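Running a small web shop from the workshop: tips and fixes

By Rónán Ní Mhurchú, June
Filed under: Workshop Tips > Selling What You Make

Most of these come from selling chopping boards, spoons and small stools out of a one-room workshop. The shop runs on Zeltuler with the Zarkomitz theme, but nearly everything below applies to any shop software with a theme and a few add-ons bolted to it.

Start with fewer categories than you think you need. I had one for every kind of timber, and several held a single spoon. Customers opened one, saw one item and left. Kitchen, Seating and Offcuts now cover the lot, and timber has become a filter at the side of the page.

Filters need tidying now and then. If you type "oak" on one product and "Oak " with a space after it on another, the shop will show them as two separate choices. Set up a fixed list in the product attributes and pick from that. Doing this before you load your stock takes an evening. Doing it afterwards means opening every product again.

Keep the slideshow on the front page short, or drop it. Mine had 6 slides, and people were clicking on the first one and hardly any on the rest. I put up a single picture with a link to the newest boards. The front page loads faster too, especially on a phone.

Resize your photos before you upload them. The shop will shrink a huge photo to fit the page, but on many themes the customer still has to download the big file. I save mine so that each is under 300 KB. Use plain file names as well, such as beech-spoon-long, or you'll never find anything in the media folder.

Write the size of the item in the first line of the description. For a chopping board, give length, width and thickness in centimetres, in that order, every time. I used to put the measurements at the bottom and had the same email from buyers week after week.

Don't update an add-on on a Friday afternoon. If the basket stops working you'll be looking at it all weekend, and the support desk may well be closed. I do updates early on a weekday morning with a cup of tea:

Take a full backup, files and database both.
Update one add-on.
Clear the cache.
Put something in the basket and go through as far as payment.
Go on to the next add-on.

Updating them all together saves ten minutes, but if something breaks you won't know which one did it.

Clear the cache before you decide that a change hasn't worked. There are usually two of them, one in the shop and one in your browser. Open the page in a private window and you get round the second.

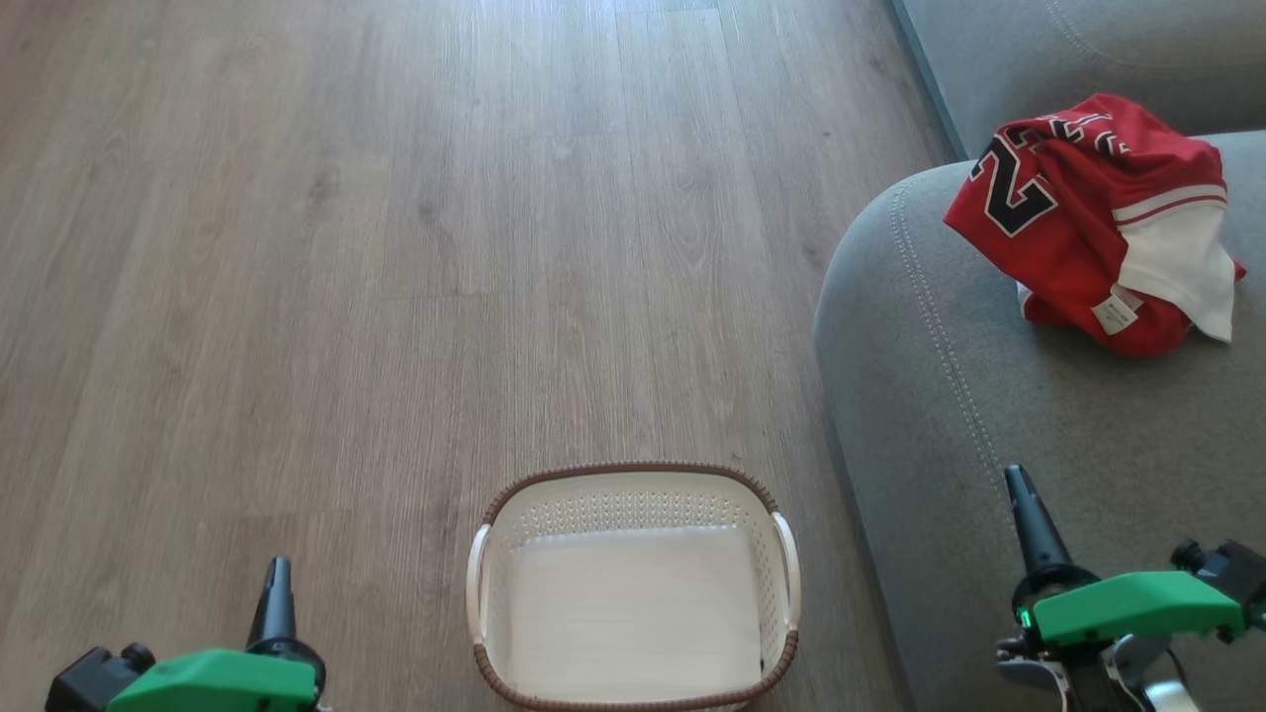 Should the basket open in a small pop-up or take the customer to its own page?

For a shop selling a handful of things per order, the pop-up is better. The customer stays where they are and carries on looking. Make sure that it shows the postage, though, or at least a line saying where postage is worked out. If you mostly sell one large item at a time, go straight to the basket page and save them a click.

Postage tables cause more trouble than anything else in the shop. Weigh each item packed, in its box with the paper in, and enter that weight. A bare spoon weighs next to nothing, and the box can easily push it into the next band. I lost money on stools for months by using the unpacked weight.

Keep a card above the packing bench with the weight of each empty box written on it. Mine is stapled to the shelf next to the tape. When a new box size comes in, weigh one and add it to the card the same day.

Labels: I print them on a Nirkiseo label printer, which sits well away from the sander. Fine dust gets into the rollers and the labels start to come out crooked. A cloth over the top when it isn't in use has cured that. If your labels print half off the edge, check the paper size in the print window first — mine goes back to A4 after every browser update.

Menus with several columns look smart on a big screen and can be a nuisance on a small one. Test yours on the oldest phone in the house. If you have to scroll inside the menu to reach the last entry, take some entries out. Delivery, returns and contact can all go in the footer, where people look for them anyway.

Stock counts should be on, even for things you make to order. For those, set the number to what you can make in a fortnight. I allow 15 boards. Once they've gone, the shop says "back soon" and takes an email address, and I don't end up at the lathe at midnight.

Write your returns wording in ordinary sentences. Ours says you have 30 days, the item must be unused, and oiled boards count as used once food has been on them. Put it on its own page and link to it from the basket. Check it against the current consumer rules for wherever you sell, as a template that came with the theme may have been written for another country.

Old add-ons should be removed completely. Switching one off often leaves its scripts loading on every page. I found the remains of a Sugiyama countdown timer that I'd stopped using before Christmas, still being fetched each time somebody looked at a spoon. Take a backup, uninstall it properly, then look through the theme settings for any box that mentions it.

If you change a product's web address, set up a redirect from the old one. Zeltuler has a tick box for this under the address field and it's off by default. Other shops have it in a separate screen, often called URL rewrites.

Test orders should be cancelled as soon as you've finished with them, or they'll sit in your sales figures and take stock off the count. I put TEST as the surname so that they're easy to search for.

Last updated: June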